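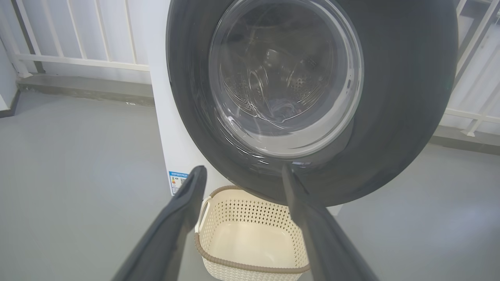

Pendent's gripper at a front-loading washer, with dark clothing in the drum and the basket still empty.

Hamis has started taking sign-ups for Pendent, a robot arm that it says will empty your washing machine for a monthly fee. The fee is $126. Washing, drying, folding and putting away remain your job.

The company showed the service to a small group of reporters on Sunday. Its pitch is simple enough: you load the machine, go out, and come home to a full basket. In its own trials, Hamis says, Pendent finished 1,834 loads. It would not say how many it started, or how often a person had to step in and fish out a sock.

Setup takes a home visit, and the list of conditions is long. The washer has to be a front-loader. The basket has to sit right under the door, and customers are asked to use the one Hamis supplies. Loads are capped at 5 pounds, a limit that rules out most bath towels and any bedding. The company quotes 22 minutes to clear a drum.

"We are pricing the time people get back," said Demyd Semeniuk, who runs the home program at Hamis. Asked how much time that was, he said it would depend on the household.

Stendow, which tried a similar rental two years ago, dropped it after one winter. Semeniuk said the grippers are better now and the software learns each machine. Maybe so, but Hamis has not let anyone outside the company test that claim in their own home.

First installs are planned for September. The contract runs a full year, and there is no trial period.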